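Home | Issues | Authors | Search

2022-06-16
Ekkachai Srisuk

4.2 What guests wrote about their rooms

The second part of the study looked at written reviews left for small beach hotels in Trarnerley and Ernness. We collected 2,644 reviews from 143 properties, leaving out any that gave only a score. Most of the hotels had fewer than 20 rooms, and many were run by the family living on site.

Location was the most common topic in both towns, followed by breakfast. Reviews of Ernness hotels mentioned noise more often, mainly from the harbour road. In Trarnerley the usual complaint was the walk uphill from the beach. Neither complaint had much effect on the overall score, and guests who wrote about noise often said they would return.

A smaller set of 191 reviews mentioned furnishings or objects in the room. These were coded by hand, as the word list used for the other topics missed too many of them. Guests used words such as "local", "homely" and "dated", sometimes for the same room. Basketwork came up in several, usually in passing (Figure 3).

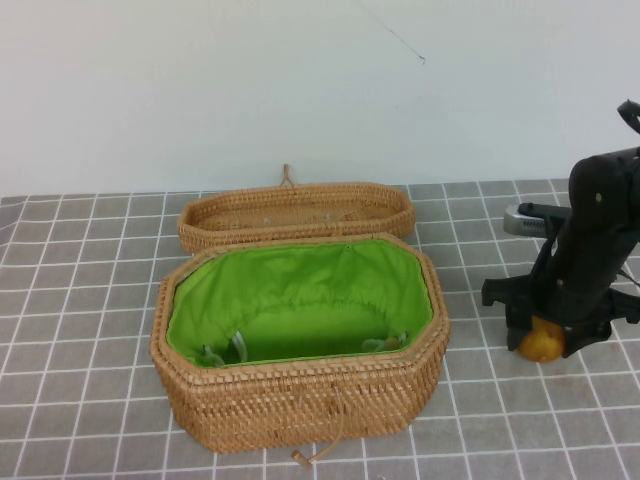
Photo: E. Srisuk

Figure 3. Woven rattan basket with a green drawstring liner, and its matching lid.

Remarks on furnishings were linked to slightly higher scores at the Kaewmanee guesthouses, but we found no such link at Cudislow, where the rooms had been refitted in April. The Cudislow reviews were also shorter, and few dealt with more than one topic. Some 600 words of owner replies were read alongside them and are not included in the counts.

Reviews in languages other than English were left out at this stage. They made up a larger share of the Ernness total, so the comparison between the two towns should be read with care. Section 4.3 deals with room price and length of stay.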